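Last updated: Sat 19 October

Why do we see colours?

Quick one first. Switch the light off at night. Where did the red go on your jumper? Still a red jumper. But you can't see red without light. So colour starts with light.

Sunlight looks white, or sort of clear. It's really lots of colours mixed up. A rainbow is sunlight pulled apart by raindrops. Red on the outside of the curve, violet on the inside, the rest squashed in between.

Now the jumper. Light lands on it. The wool soaks up most of the colours and bounces red back out. The red bit goes into your eye. Banana, same thing, but yellow. Grass, green. Snow bounces nearly all of it, so white. Coal soaks up nearly all of it, so black. Black things get hot in the sun becuase of this, all that light goes in and turns to heat.

At the back of your eye are tiny things called cones. Most people have three kinds. One is best at reddish light, one at green, one at blue. Your brain mixes the messages. Some people's cones work differently, so red and green can look alike. Called colour blindness. Dogs have just two kinds. They see blues and yellows quite well, red not so much.

Then there are opposites. Blue and orange sit across from each other on the painter's colour wheel. Put them side by side and both look brighter. Red and green do it too, so do yellow and purple.
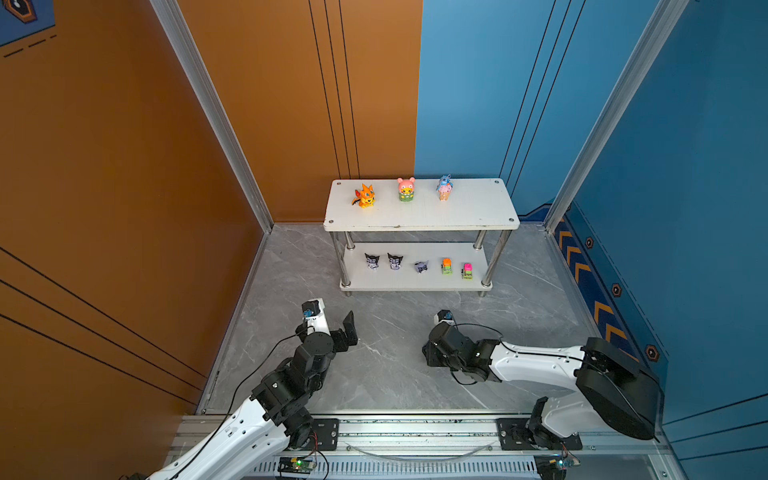

Try it. Cut out a blue square, a good bright one. Stare at it for 40 seconds, no peeking away. Then look at a sheet of white paper. You should see a pale orangey yellow square floating there! Your blue cones got tired and the others are still going strong. It fades after a few blinks.

Dont stare at the sun or a lamp for this, ever. Paper only.

Next page: why is the sky blue?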